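**Acta de la reunión de compras y equipamiento**
Sede de Gastutville, septiembre
Inicio: 10:00 h

Asisten: coordinación del taller, responsable de compras, dos personas de operación y una de mantenimiento. Se aprueba el acta anterior con una corrección: donde decía "pinza nueva" debe decir "dedos nuevos para la pinza".

## 1. Presupuesto disponible

Compras informa que para este ejercicio quedan 3.000 euros en la partida de equipos pequeños. De esta cantidad se tiene que descontar todavía el transporte del último pedido a Sönmez, del cual no ha llegado la factura. Operación pide que el transporte vaya a gastos generales, como se hizo en primavera. Compras no está de acuerdo, pero lo va a consultar.

## 2. Dedos y superficies de agarre

Mantenimiento expone que los dedos se compran hasta ahora por unidad, cuando alguien los pide, y que esto sale caro. Propone tener en almacén 3 juegos completos. La pieza que se discute es el dedo negro largo con su collar gris plateado, debajo del soporte, y también la tira de superficie rugosa que está en el centro.
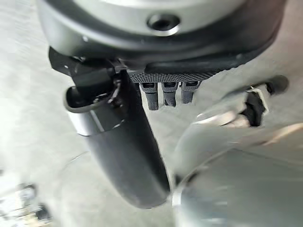

## 3. Oferta de Wultine

Se han recibido dos opciones:

- Opción A: juego de dedos con la tira de agarre incluida, 99 euros cada juego. Plazo de entrega de tres semanas.
- Opción B: dedos sin tira, más baratos, pero la tira se tiene que pedir aparte y el proveedor no confirma el plazo.

Operación prefiere la opción A. Mantenimiento también, con una condición: que Wultine mande antes el plano con las medidas del soporte -- el año pasado hubo que devolver un pedido por este motivo. Se acuerda pedir el plano por escrito y no firmar nada antes de recibirlo.

## 4. Objetos para las pruebas de agarre

La coordinación pregunta si hace falta comprar objetos de prueba o si es suficiente con los que ya tenemos. Operación explica que le interesan sobre todo los cilíndricos de superficie lisa, del tipo del beige con la etiqueta de código de barras en la base, que se sujeta tumbado entre la tira rugosa y el dedo. Pide más piezas de este estilo, en varios diámetros. Se fija un máximo de 100 euros para este concepto.

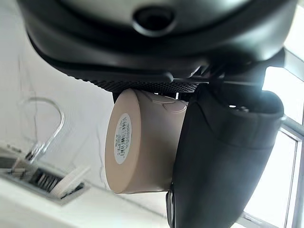
## 5. Segundo puesto en Susthorpe

El tema queda aplazado. Falta saber si la mesa de Susthorpe aguanta el peso del brazo y quién pagaría la instalación eléctrica. Compras considera que no se debe incluir en el presupuesto actual -- la coordinación está de acuerdo.

## 6. Acuerdos y tareas

- Compras: pedir a Wultine el plano del soporte y consultar el asunto del transporte de Sönmez.
- Mantenimiento: hacer el inventario de los dedos que quedan en el almacén.
- Operación: enviar la lista de objetos con los diámetros deseados.
- Coordinación: escribir a Susthorpe por la mesa.

## 7. Ruegos y preguntas

Operación ruega que los pedidos se anoten en la hoja común y no solamente por correo. Se acepta.

Se levanta la sesión a las 11:20 h.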